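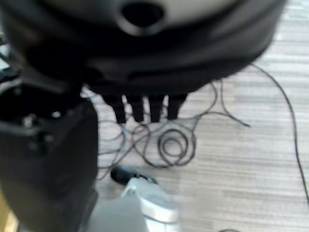 Screws and other fasteners are small, and most people stop seeing them once a job is finished. They are usually placed where a hand won't catch on them, often in a hollow or behind a lip. On a dark surface a bare metal head is easier to find, because it catches the light. The one in the photograph at the start of this chapter is a pale gray dot inside a recess, with a second light-colored fastener a little to its right. Learning to look for spots like these is the first step in taking anything apart without breaking it.

Chapter 11
Fasteners in the Home and Workshop

In the last chapter you worked with glue joints, which are meant to stay closed. This chapter deals with joints that can be opened again. A chair leg, a cabinet hinge and the cover of a fan may all be held by screws, but the screws are chosen for different reasons. Wood screws cut their own path. Machine screws need a threaded hole or a nut waiting for them.

After reading this chapter you should be able to:
Tell a wood screw from a machine screw by its thread.
Match a driver to the head of a screw.
Remove a stuck screw without damaging the slot.
Record the position of each fastener as you take it out.

Before You Begin

Solange Besson ran the repair bench at Flemstead for many years, and her students kept a muffin tin beside every job. The screws from each part went into a separate cup, with a slip of paper giving the part's name. On a Jarevitz cabinet with 60 screws in four lengths, this saved most of an afternoon. A long screw put back in a short hole can come out through the face of a door – a mistake that is hard to hide.

Find one object at home that is held together with screws. Do not open it yet. Make a sketch of each side and mark every fastener you can see, then check under felt pads and labels for any you missed. Bring the sketch to class on Monday. You will need it for Exercise 2.

Key terms: shank, thread, pitch, countersink, pilot hole, washer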